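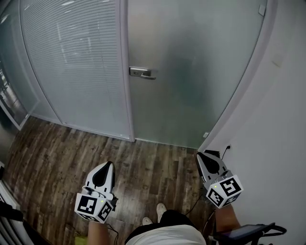 I've been writing my third novel in Moltlow since October and I have Opinions, so get the kettle on. For anyone who's missed me banging on about it, Moltlow is a writing program for people with long, tangled books (mine is a space opera with far too many cousins in it) and it keeps your chapters, your notes and your timeline in the same window. The bit I bought it for is the place cards. You make a card for each setting, put a photo on it if you like, and whenever the place name crops up in your draft the card slides out at the side. My card for the clinic on Rostham has a frosted glass door with a silver lever handle, and next to it a run of glass with the white blinds shut. In my old draft that was "she went through the door". Now Captain Ilse stands there for a whole paragraph trying to make out who's moving on the other side, and it's the best thing in chapter 4!

So, the good stuff first. It's quick. My last program took so long to open that I'd have gone off to look at shoes by the time it was ready, but this one opens exactly where you left the cursor. The full-screen mode is a nice soft cream colour and you can hide the word count, which I recommend if you're a fretter like me. I do 380 words before work most mornings and I'd sooner not watch them tick up one at a time.

The timeline is lovely too. You drag scenes about and it turns them orange if you've got somebody in two places at once. I had my villain at a funeral and on a moon on the same afternoon. Two drafts, and I'd never spotted it, and neither had my writing group, and Lorna Marquez reads everything with a pencil in her hand!

People cards work the same way as place cards, with room for a picture and a box underneath for how they talk, what they carry, what they'd never say. I've filled in loads of these. Too many, probably. There was one Sunday when I wrote 3254 words and every single one of them was on a card, so the novel itself hadn't moved an inch. Be warned, if you're the sort who likes getting ready more than doing it, this program will let you get ready for ever.

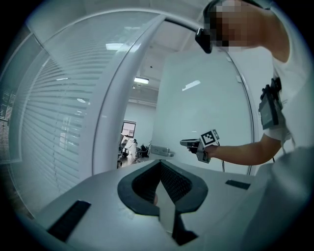

Screen on the upper arm, gripper in hand.

Now the grumbles. Exporting is a pain. I was sending my first three chapters to the Clerngate Prize, which wants double spacing, page numbers and no name anywhere on the manuscript, and Moltlow put my name in the header of every page. I took it out in settings. It came back. In the end I exported as plain text and did all the formatting again by hand the night before the deadline (swearing, biscuits). I sent a message to Ansari, who make it, and got a friendly reply saying it was on their list, so fingers crossed.

The spellchecker is also a bit dim. It's set to British English and still underlines "grey" when it's at the start of a sentence, and it won't learn made-up names unless you add them with a capital and without one. If you write fantasy or sci-fi that's a lot of clicking.

And there's no phone version. I get some of my best lines on the bus, so those are still going on the backs of receipts and then into a coat pocket, where I find them in spring.

Would I buy it again? Yes, I think I would. For short stories I wouldn't bother, any old word processor will do you, but for a big book with a big cast it's saved me a heap of scrolling. The trial lasts long enough to get a couple of chapters in, so load up something you're already stuck on and see whether the timeline goes orange.

4 stars out of 5, with the missing one for that blasted header. I'll put the Clerngate result up when I hear, good or bad, and chapter 5 is going to the group next week if the cousins behave themselves.

Blog > Writing Tools > Reviews > Moltlow

Shares 4 | Comments 3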